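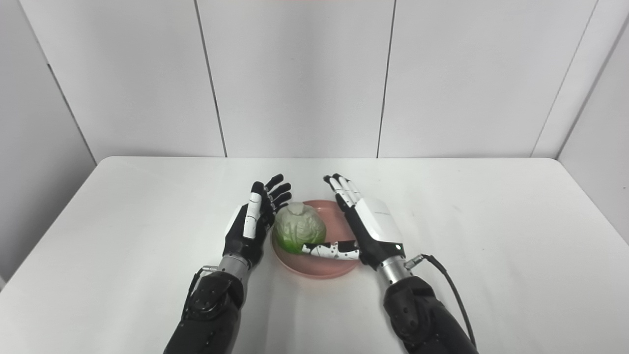

Teaching two hands to pick up one cabbage

Mukutwood Robotics Club, member how-to pages

Every new member wants to start with something impressive, such as pouring tea. Every new member starts with the cabbage. It is round, it has no handle, and if it goes on the floor you can pick it up and try again, which cannot be said of the teapot. The task is to lift it off the plate with both hands, hold it for a slow count of five, and put it back on the plate. Back on the table does not count. We have had that argument.

What you need

One cabbage, firm, with its outer leaves still on. One shallow plate. A clear table. A partner who can reach the stop button without leaning across the arms. The logbook, and a pen that is tied to the logbook.

Before you power up

Clear the table completely. Phones, snacks and the instructions you are now reading all go on the shelf. Check that the cables have enough slack for the arm to turn through its full range, and give each finger a gentle wiggle. If a joint feels gritty, stop and write it down. Do not fix it with whatever is in your bag.

Setting the plate

Put the plate in the middle of the table, where both arms can get to it without stretching. Set the cabbage on it stem end down. It doesn't have to be centered – last year's Dadis team spent most of an evening centering theirs, and came last.

The approach

1. Load the profile called MANETTI-SLOW. The speed should read 100. If it reads 154, somebody has been showing off and you should change it back.

2. Bring both hands in from the sides, fingers up and open, one on either side of the cabbage. Stop while there is still air between the fingertips and the leaves.

3. Slide one thumb in low, across the front of the cabbage and close to its base. Go over the rim of the plate. Going through the rim of the plate has been tried.

4. Bring the other hand in until its fingers curl along the side. Let the cabbage settle before you ask for any more force.

5. Close both hands together, a little at a time. The Vasiliu grip script does this in even steps. Start the force limit at 100 and don't pass 140, which is where the club begins making coleslaw.

6. Lift straight up, a hand's width at most. Count to five out loud. Your partner counts too, and the slower count wins.

7. Lower, wait, then open both hands before you move either arm away.

When it goes wrong

The cabbage spins: one hand is closing first. Go back to step 5 and check that both arms are running the same script.

The plate comes up too: your thumb is under the rim. Lower everything and start over at step 3.

A leaf comes off: carry on. If most of the leaves come off, you are practicing with a different object and should log it as one.

Five clean lifts in a row get you signed off for the next task, the onion. Write down every attempt, including the bad ones, and take the cabbage home or put it in the fridge when you leave. We missed one over the break in March and the room needed its windows open until noon.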